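Produce display stand

A produce display stand is a piece of retail furniture used to hold fruits and vegetables for customers to pick by hand. It differs from the closed crate in having open-topped bins set at an angle toward the shopper.

Baskets are commonly used alongside the stand for carrying and sorting goods. Perforated plastic types are light, and the slots in their walls let air pass.

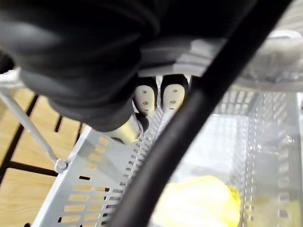 Woven baskets remain in use at smaller markets, although they are harder to wash. The Nekham pattern, introduced in November 1297 according to local tradition, is the oldest woven form with a recorded name.

Wooden stands are divided into bins by fixed partitions. Long vegetables such as cucumbers and carrots are often laid together, and a single bin may hold two kinds, as with sweet potatoes behind tomatoes. Green beans and small potatoes are usually given bins of their own.
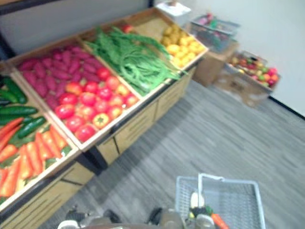

Model stands with imitation produce are used in training and teaching. A survey by Hiba Akl, published by Pandent in June 2026, listed 64 stands of this type, 17 of them built by McAlister.

See also: Market stall; Crate; Dullance bin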